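Gurnari Community Help
Home > Household > Food Storage and Shared Kitchens

Storing opened condiments in a shared office kitchen

Posted by Lunel_Facilities
31 Jan 2025

Our office has a small kitchen area with one refrigerator, which is used by several teams. We are preparing written guidance on the storage of opened sauces, dressings, syrups and cooking oils. At present there is no common practice. Certain employees refrigerate everything, including olive oil, which then turns cloudy and will not pour. Others leave mayonnaise-based dressings out through the afternoon.

We would be grateful for advice on the following points:

- Which opened products must be kept cold, and which may remain at room temperature
- How containers should be labeled
- How long an opened product may be kept before it is thrown out
- Where the items that do not need cooling should stand, given that the refrigerator and the table are close together
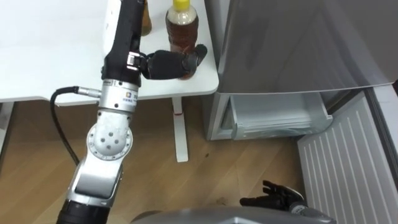

- Whether a single rule for all products would be acceptable, even if it is stricter than necessary

The kitchen has no closed cabinet at present. A request for one has been submitted under the Ledesma building plan, and we do not expect a decision before June.

3 replies

Posted by Teltska Pantry Desk
Marked as helpful by the original poster

The first source of guidance should always be the label. Where the manufacturer states "refrigerate after opening," that instruction should be followed, and no house rule should override it. Where the label is silent, the groups below may be used as a starting point.

Keep cold after opening: mayonnaise, creamy dressings, pesto, fresh salsa, maple syrup, nut oils such as walnut, and any sauce made on site. Products containing egg, dairy or fresh herbs belong in this group without exception.

May be kept at room temperature: plain vinegar, honey, granulated sugar, salt and most hot sauces with a high vinegar content. Soy sauce is safe on the shelf but keeps its flavor longer when cold. Ketchup and mustard will tolerate a short period outside the refrigerator; in a shared kitchen, where a container may last for months, we recommend cooling them.

Olive oil and other common cooking oils should be kept in a closed cupboard, away from the stove and out of direct sun. The cloudiness you describe is harmless. The oil will clear once it returns to room temperature, and it does not need to be thrown out. Dark glass slows the effect of light but does not remove it, so a dark bottle should still not be left standing on an open surface near a window.
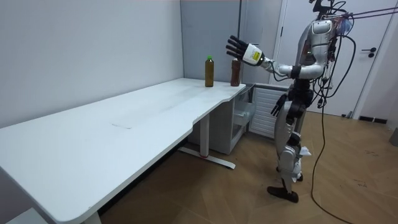

Bottle on the desk, reach from the right-hand side.

With regard to labeling, we suggest the date of opening and the name of the team, written on tape and placed on the body of the container. Lids are exchanged too easily. Permanent marker applied directly to glass tends to rub off with handling.

Perishable food left out for more than 2 hours should be thrown away. This applies to the dressings you mention. Returning them to the refrigerator at the end of the day does not make them safe again.

Posted by quietladle6

Just put it all in the fridge. Oil goes solid but you can run the bottle under warm water. We have done this for 6 years without a complaint.

Posted by Saltbox North

The previous reply is workable for a household but is not suitable as written guidance. A refrigerator filled with items that do not need cooling leaves little room for air to move, and the perishable food may then be held at too high a temperature. Honey will also crystallize faster in the cold — a frequent source of complaints in our own building.

Two additions to the first reply. A refrigerator thermometer should be provided, and the reading should be 40°F or below. The door is the warmest part of the appliance; milk and creamy dressings should be placed on an inner shelf, and the door kept for mustard, ketchup and similar items.

Until your cabinet is approved, a lidded box would serve for oils and vinegars. It should be opaque and easy to wash, as oil will run down the outside of any bottle in regular use.

Viewed 291 times
Related: Cleaning refrigerator door seals; Does opened vinegar expire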